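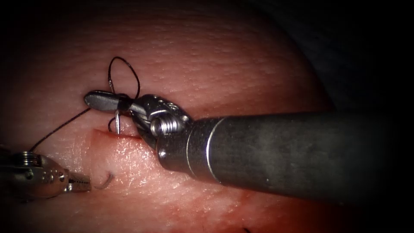
Steel and a dark matte shaft over a suture practice pad.

Posted in May by Mebrat Abdella
14 comments | 36 shares

Looking after your good scissors, tweezers and other fiddly steel things

I have a drawer in the laundry that my kids call the pointy drawer. It's got embroidery snips, two pairs of tweezers, the dressmaking shears my aunt gave me when I moved to Lemham, a seam ripper and the little pliers I use for jewellery. For years I did nothing to any of it and then moaned when it all went stiff and spotty. So this is what I do now, and it takes me one cup of tea.

First, wash them properly. Warm water, a squirt of dish soap and an old toothbrush, and open the blades right up so you can get into the pivot (that's where the lint and gunk goes, and you won't believe the colour of it!). Don't leave them soaking in the sink. I did that once with the snips while I was on the phone and they came up freckled with rust.

Dry them straight away with a tea towel, then leave them open on the windowsill for an hour or so. If I'm in a hurry I give the joint a blast with the hair dryer on low.

Then oil. One drop of sewing machine oil in the pivot, open and close a dozen times, wipe off what squeezes out. Please don't use cooking oil, it goes sticky and you'll be back where you started, only grumpier. After oiling I always cut a few scraps of old flannelette before I go anywhere near good fabric.

Rust spots: a paste of bicarb and water, rubbed on with a cork. If that doesn't shift it, go to wet-and-dry paper, 400 grit, very lightly and always along the blade. Stay off the inside faces where the blades meet or they'll never cut cleanly again. My neighbour Somtochukwu Aliyu does his secateurs this way too, but he's a lot rougher than I am and gets away with it.

Sticky tape residue comes off with a bit of eucalyptus oil on a rag. Same for price stickers. Same for whatever it is that grows on tweezers.

Blunt shears I don't touch. I take mine to the sharpening fellow at the Desetton market, who charges $21 a pair, and they come home like new. The trick of cutting through folded foil is all right for kids' craft scissors, but I wouldn't do it to anything I loved.

For storage, I've stuck a magnetic strip inside the cupboard door for the big ones and the small ones live in a rolled-up bit of felt with a silica sachet from a shoebox. Keep them away from the bleach and the pool chemicals, as the fumes will pit steel even with the lids on.

Next time I'm doing wooden spoons and chopping boards, so send me your beeswax recipes!

Contact Mebrat | © The Pointy Drawer, PO Box 3389, Lemham | Back to top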